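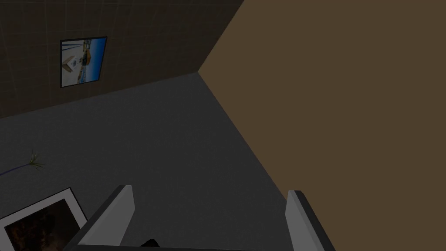 Position Announcement: Watershed Outreach and Technical Assistant

The Tosby Soil and Water District invites applications for the position of Watershed Outreach and Technical Assistant. The position is full time and is based at the District office in Brennan. It reports to the Conservation Programs Manager, Treasa Scanlon.

The District serves landowners in the Zistley Creek watershed and along the lower reaches of the Bavoto River. Its staff provide advice on streambank planting, cover crops, livestock fencing and drainage, and assist landowners in applying for cost-share funds. At present 110 farms hold an active conservation plan with the District, and a further 72 landowners have asked for a first site visit.

Duties

The Assistant will schedule and attend site visits with the District's planners, take soil samples and field measurements, and enter the results in the District's records. The Assistant will also answer routine inquiries from the public, prepare the spring and fall newsletters, and help organize the annual tree seedling sale.

In the growing season the work is mostly outdoors. From November through February the greater part of the work is done in the office and consists of mapping, filing and the review of cost-share applications. Evening meetings are held in some months, and time worked at these meetings may be taken as leave during the same pay period.

Minimum Qualifications

An associate degree in agriculture, natural resources, environmental science or a related field, or 2 years of paid work in farming, forestry or land management.

A valid driver's license. A District vehicle is provided for field work.

Ability to walk over uneven ground and to carry sampling equipment weighing up to 40 pounds.

Clear written and spoken English. Spanish is helpful but is not required.

Experience with mapping software is preferred. Applicants without it will be considered, and training will be given during the first three months. 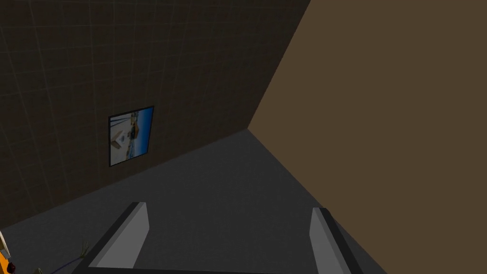

Pay and Benefits

The position is paid hourly under the District's salary schedule, and the current schedule will be sent to any applicant on request. Benefits include health and dental coverage, paid holidays, annual and sick leave, and membership in the county retirement plan after six months of service. The first six months are a probationary period — a written review is given at the midpoint and again at the end.

How to Apply

Applicants should submit a cover letter, a résumé and the names of three references. At least one reference must be a current or former supervisor. Materials may be mailed or delivered by hand to:

Tosby Soil and Water District
Attention: Treasa Scanlon
514 Mill Road, Brennan

Applications must reach the office by 4:30 p.m. on the last working day of March. Late or incomplete applications will not be reviewed. Applicants who are selected for an interview will be contacted in April, and interviews will be held in person at the Brennan office. The District expects the successful applicant to begin work in May.

Any offer of employment is subject to a driving record check and to approval by the District Board.

The Tosby Soil and Water District is an equal opportunity employer. Applicants who need an accommodation at any stage of the process — including help with the written materials — should contact the office before the closing date.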